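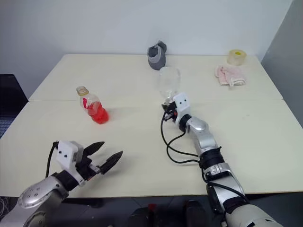
Right arm on the cup, left arm waiting its turn.

So the two-arm build is finally at the stage where I let it near drinks! I've been putting this off since November, mostly out of fear for the tabletop, but Kylie Tapsell (whose half of the workshop this technically is) kept asking when the thing was going to pour her something.

The plan is simple enough. One arm holds the cup, the other picks up the little bottle of red stuff and tips. I started with the cup because clear plastic is a pain, both for the cameras and for the grip. Squeeze too hard and it folds, too soft and it slides right down through the fingers. I ran 51 grabs one evening and ended up with a stack of very sad cups. What helped was going in low, down near the base where the plastic is stiffer, and dropping the closing speed way down. I named the new grip routine Prelell, don't ask, it was late and all my files need names.

The cables are next on my list. I left way too much slack on the gripper end, and every time the right arm swings in, that loop drags across the table. Noeline Rutherford lent me a bag of 140 clips and I have used exactly 4 of them, sorry Noeline.

Oh, and the seam between the two table panels! Set a cup down right on it and it rocks a little, so I moved my drop point 2 inches toward me and re-taught the whole approach. Took me until midnight. Next up is the bottle, cap on for now, and I'm keeping paper towels within reach.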